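April 18, 2021

**Memitberg lab opens laundry sessions to evening operators**

MEMITBERG — Jandent, the company that has been teaching robot arms to sort household laundry at its workshop on the north side of town, will add an evening shift for the people who run its machines. The first evening operators start this week, the company said in a notice to residents and job seekers.

The work consists of recording examples. An operator guides an arm through one small task, such as taking hold of a shirt in a full basket, lifting it clear and setting it down on a table. Each attempt is saved along with the video from a camera near the gripper and the positions of the joints. The recordings are then used to train a program, called Woo, that is meant to choose its own grasps.

Jandent began the project in January with towels and washcloths. It moved to mixed loads last month, after the program had learned to pick up flat, single-color items but kept missing the edges of anything with a pattern. Patterned clothing now makes up a large share of each load, and operators have been told to take pieces in whatever order they lie.
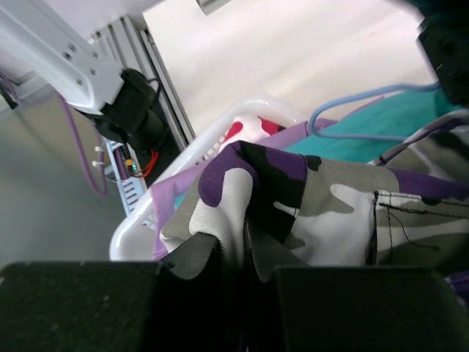

A session lasts 2 hours. Operators work through a basket, tip the clothes back in, stir them by hand and start over. The arm goes back to its rest position between attempts. Grasps that slip are kept in the set and marked as failed, and the operator records whether the cloth was missed, dropped or picked up together with a second piece. That last kind of error is the most common with thin fabrics, according to the company's notes.

The day shift has saved 239 attempts with mixed loads that passed review. The company wants 400 before it trains the next version of Woo, and it said the day crew alone would not get there on schedule. Attempts are thrown out if the camera view is blocked for most of the motion, if a cable catches on the basket, or if the operator stops partway through.

Clothing for the sessions comes from a donation bin at the workshop entrance and from thrift stores in Memitberg and Umau. Jandent is asking for more children's clothes, socks and anything with buttons or drawstrings. Items should be washed. Coats and shoes can't be used, and nothing will be returned, as pieces wear out after being gripped many times over. Stitching tends to go first.

Evening operators don't need a technical background. Training takes one shift and covers the hand controls, the stop button and the labeling screen. New operators practice on a basket of dish towels before their recordings count. The company is taking on people in Memitberg only for now. A second workshop in Umau, planned for later in the year, will work on folding and will use the same arms.

The evening shift will be paid at the same hourly rate as the day shift, with a 40-cent addition for each hour worked after 9 p.m. Applications can be picked up at the workshop's front desk or at the Memitberg public library. The donation bin is open whenever the building is.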